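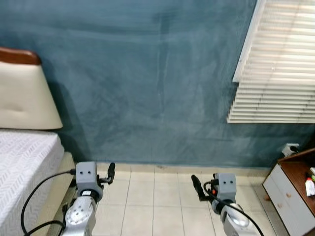

À quel moment faut-il remettre un matelas à nu ? Au changement de saison, quand on passe de la couette d'hiver à une couette plus légère : la housse se lave, le matelas prend l'air et le tour du lit devient accessible.

COMMUNIQUÉ DE PRESSE

Jukis publie un guide pratique de la literie pour les petites chambres

Stodbridge, septembre. L'enseigne de linge de maison Jukis met à la disposition du public un guide de 34 pages consacré à l'entretien du lit et au rangement de la chambre. Imprimé à 1000 exemplaires, il est remis gratuitement dans les magasins de Stodbridge et de Prultthorpe. Une version à télécharger sera mise en ligne en octobre.

Le guide traite d'une situation courante : une chambre où le lit occupe presque toute la place, avec une petite commode à côté et peu de recul pour manier une couette. Il comprend 17 fiches, du dépoussiérage d'une tête de lit capitonnée au lavage des housses de coussin.

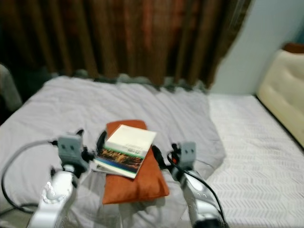 Coussin orange rouille sur le lit, couette gris lavande.

Pour la réfection quotidienne, Jukis conseille de retirer d'abord les coussins, puis de rabattre la couette vers le pied du lit et d'ouvrir la fenêtre. La couette est ensuite secouée par les deux coins du haut et remise en place. Les coussins viennent en dernier.

La fiche sur les têtes de lit recommande une brosse souple, passée dans les creux du capitonnage avant l'aspirateur. Un chiffon à peine humide suffit pour les parties en bois. Les produits à base de silicone sont déconseillés au contact du tissu.
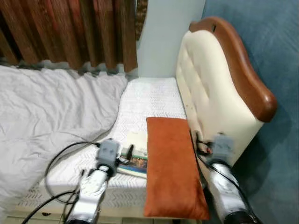

Les housses de matelas à surface matelassée se lavent à 40 degrés, fermeture tirée, sans adoucissant. Elles sèchent à plat ou sur deux fils. Le guide rappelle de consulter l'étiquette avant tout lavage, certaines housses n'étant pas amovibles.

Une partie du document porte sur les couleurs. Elle propose d'associer un linge gris ou blanc à des rideaux bruns et de réserver la teinte vive à un seul coussin. Les coloris cités proviennent de la gamme Prantl, distribuée par Jukis, mais les conseils valent pour tout linge de même composition.

À propos de Jukis
Jukis vend du linge de lit, des coussins et des rideaux. Ses deux magasins se trouvent à Stodbridge et à Prultthorpe.

Contact presse
Service communication de Jukis, magasin de Stodbridge. Le guide est envoyé aux rédactions sur simple demande.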